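Why I stopped trusting five-star contractor reviews

We need a new back porch. The old one has a soft spot by the steps that my foot knows to avoid in the dark, and my wife has banned guests from using that door. So I spent most of last November reading reviews of builders in and near Patthorpe, and I came out of it trusting almost none of them.

Take the first outfit I looked at, Heydari. 846 reviews, nearly all glowing. "Showed up on time." "Very polite." Fine, but how is the porch? Does the railing wobble after one winter? People write these things the day the truck pulls away, when the check has cleared and everyone is in a good mood. I'd like to hear from them eight years later.

I read 15 of the longest ones twice. Two mentioned flashing. One mentioned what the posts were sitting on. The rest were about how friendly the crew was to the dog.

Then there's Skudo, the site where you type in your zip code and get matched with a "vetted pro." I asked what the vetting was. The answer was a link to a page telling me how seriously they take vetting. Within an hour I had three phone calls, one from a man who cleans gutters.

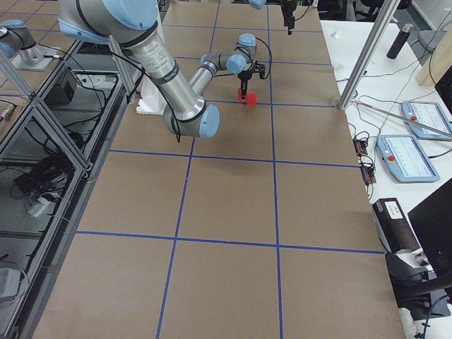 The bid I liked best came from Rafsan Navaratnam, who has no website to speak of and hardly any reviews. He crawled under the porch with a flashlight, which neither of the other two bothered to do, and told me the ledger board was bolted wrong. He also said it could take up to 18 working days. The fellow from Zata had promised a week without getting his knees dirty.

Does that make Rafsan good? I don't know yet. Crawling under a porch is not the same as building one – anybody can own a flashlight. I asked him for addresses of old jobs, the older the better, and he gave me four. I've driven past two so far. One had a nice straight stair. The other had a hedge in the way, so I'll have to go back and knock.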